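Demonstration gathering (robot learning)

Filed under: Teaching by showing. See also: Teleoperation, Imitation learning, Episode, Wrist camera.

Demonstration gathering is the job of collecting worked examples of a task so that a learning system can copy them. Somebody steers a robot arm through the task, the cameras and joint readings get saved, and the whole lot goes into a pile that a program later learns from. I've spent a fair chunk of my working life adding to that pile (mostly crockery, for my sins), so I'm writing this entry from the operator's chair, and Tadeusz Bielecka has been through it to put right the bits I had muddled.

The word and its cousins

People say "demonstration", "demo", "episode" and "trajectory" as if they were all one thing, and in the canteen they are. On paper there's a small difference. An episode is one recording, from the moment you press start to the moment you press stop. A demonstration is an episode you'd be happy for the robot to imitate. A trajectory is just the path the arm took, without the pictures. Our older notes at Hatby say "takes", which I still like best!

How a recording is made

There are a few ways of steering the arm. You can hold it by the wrist and push it about, which is tiring and puts your own hand in the pictures. You can use a joystick, which I find miserable for anything that involves tilting. Or you can use a leader arm, a second arm that you move yourself while the working one follows along. That last way is the one I learnt on, and after a morning of it you stop thinking about joints altogether and just reach for the thing.

While you're reaching, the software writes down where each joint is, where it has been told to go, and what the cameras see, all stamped with the time. If the clocks drift apart, the pictures and the movements no longer agree and the episode is no good to anyone. Imani Makokha wrote the checker we use for this, and it's saved me from a good many wasted afternoons.

Which camera sees what

Most set-ups have at least two views. A fixed camera takes in the table and the arm together, so the system can tell where things are in relation to each other. A wrist camera rides along with the gripper and gives a close view of the fingers and whatever they're coming up to. It loses sight of nearly everything else, and a big dish can easily run off the side of the picture, but for the last little bit of a grasp it's the view you want. Newcomers often judge an episode by the fixed view alone and wonder later why the gripper keeps landing on top of the rim.

Dishes as a subject

Plates and bowls turn up in this sort of work all the time, and I do see why. They're cheap, they're round (so there's no wrong way to face them), and everybody knows what putting one away ought to look like. They're also much harder than they look. A shallow plate gives the fingers very little to hold. The usual trick is to pinch the rim, with one finger on the inside and one on the outside, and to do that you need the gap between the fingers to meet the edge quite squarely.

Pale dishes on a pale table are harder again. There's not much contrast for the system to go on, just a bit of shadow under the rim and some shine off the glaze. I used to grumble about it, and Begoña Cifuentes told me that was the whole reason for doing it, so I now grumble more quietly.
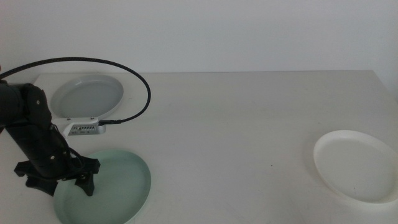
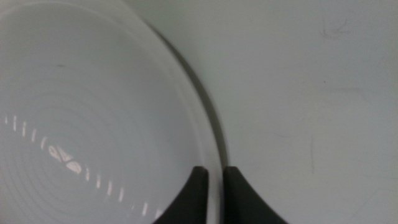
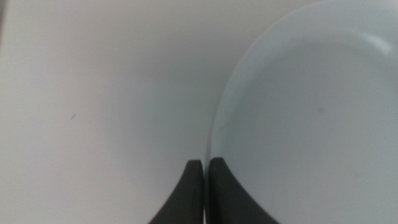 Plates on a white table in the fixed view, then two wrist views with the fingers at the edge of a dish.

Variety

A pile of examples that are all alike teaches the system to do one thing in one place. So you move things. Shift the dishes about between episodes, swap the colours over, start the arm from a different height, and let somebody else have a go at steering. Bianca Coman comes at a rim slowly and from high up, while I swoop in low, and the mixture is good up to a point. Past that point the system tries to average the two of us and goes for a spot neither of us would have picked. Our rule is to agree on the approach and vary the layout.

We draw up a layout sheet before starting, with 24 arrangements on it for a dish task. You work down the sheet and tick them off. It's dull, I won't pretend otherwise, but left to my own devices I put everything within easy reach of the arm, every single time.

Keeping, binning and mending

Not every episode gets kept. In one batch from October we recorded 161 and threw out 26, nearly all of them for long pauses where the operator (me) had stopped to think. Pauses are worse than they sound. The system learns to hover over a plate doing nothing, and once it has started hovering it may never find a reason to stop.

Fumbles are a different matter. If the fingers slip off a rim and the operator calmly backs up and tries again, many people keep the episode, because the recovery is a useful thing to learn. Hatsue Sakamoto keeps the lot and labels them, so that they can be left out later if need be. I've come round to her way of doing it. What you shouldn't do is trim the fumble out of the middle, as that leaves a jump in the arm's position that no real arm could make.

Labels

Each episode carries a short line of plain language saying what was done, such as "pick up the plate by the rim". Keep the wording steady. We once had "dish", "plate" and "saucer" all used for one object in a single batch, and I had 39 lines to retype on a Saturday with a cold.

Colour words cause rows as well. A plate that's blue-grey to one person is plain grey to the next, so settle on a word for each dish and write it on the layout sheet before anyone sits down.

Open questions

How many demonstrations are enough? It depends on the task, the arm, the learning method and how tidy the operators are, and I've never had a figure out of anyone that survived the next task. There's also a running disagreement over whether it's better to gather a great many quick episodes or a smaller number of careful ones. Tadeusz is for careful. I'm for quick, with a good checker behind me, and he has asked for it to be noted here that he doesn't agree.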